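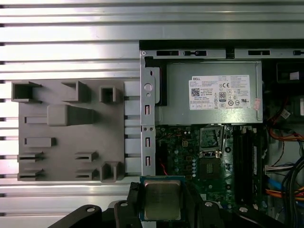

From the repair bench

I've had a Dell desktop lying on its side with the cover off for most of this week, so you're getting a computer column again. Sorry to everyone who wrote in asking for more about lamps – I have two lamps on the shelf and they'll get their turn!

The Dell came to us through Hema Shenoy, whose office at Kamath is clearing out its older desktops. She asked if we could get a few of them into shape for the reading room at Givholm before January, and of course I said yes before I'd looked inside a single one. What I like about this kind of case is how much you can see once it's open. The power supply sits right there in the top of the case with the label facing up at you, and if you get nothing else from this column, please read that label before you buy a replacement part.

I used to skip it. It's a wall of tiny print, and my eyes aren't what they were. But it's where you find out what the unit is meant to deliver, and it's the first thing Berwyn Pumphrey asks me when I call him for help (he's very patient, but he does sigh). The round 80 PLUS badge in the middle of this one is an efficiency mark. The basic version means that at normal loads at least 80 percent of what the unit pulls from the wall gets through to the computer, and the fancier grades go higher, up past 90. The rest goes off as heat, which you'll know if you've ever kept your feet next to an old tower in the summer.

A few of you asked at the last open bench whether you can open a power supply to blow the dust out. Please don't. The parts inside can hold a charge after it's unplugged, and I'm not brave enough to do it either. Unplug the computer, lay it down on something flat, hold the fan still with a finger and use short puffs of canned air through the grille. If it still rattles or smells, swap the whole unit. Watch out for Dell models with their own connectors and odd shapes, too. I once bought a bargain supply for my sister's machine and it wouldn't go in at any angle, and I tried all of them.

Also, keep your screws in something! I've started sorting mine by where they came from, drive screws in one dish and case screws in another, and I've gone around 5 machines now without a mystery leftover. Padmavathi Kartha uses an egg carton and says it's better because it has a lid. She's probably right.

Next open bench is 19 Oct 2025, usual place, usual bad coffee. Bring the thing that's broken and its power cord, even if you think we'll have one. Senthil Chettiar has offered to look at printers, so be nice to him. If you've got spare memory or small drives sitting in a drawer, I'd love to have them for the Givholm desktops.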